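How to file a claim after a house fire

The fire is out and the truck has gone. Now comes the paperwork.

1. Call your insurer before you touch anything. Write down the claim number – twice.
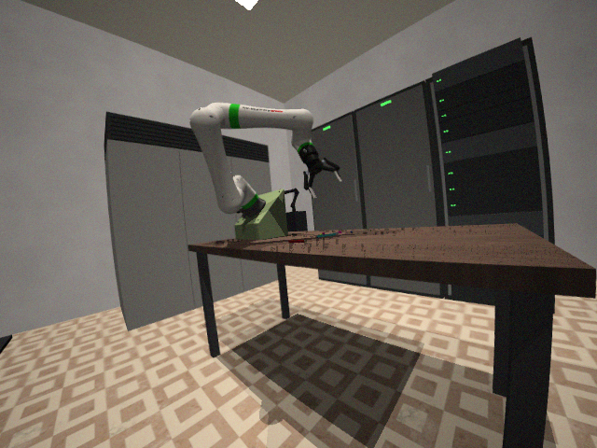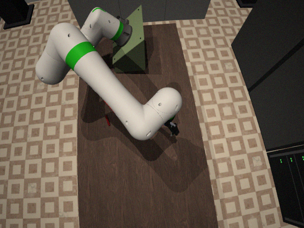
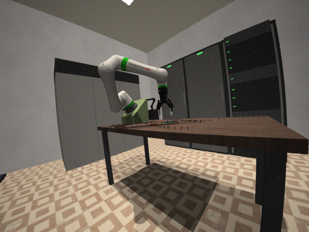
Cifuentes, in the comments, would add a step: ask for the fire report the same afternoon, as Lurnport took 6 weeks to mail one.

2. List what you lost, room by room. Yes, the socks too.

3. Keep hotel receipts. My policy paid $1,000 up front and argued over the other $332 until June.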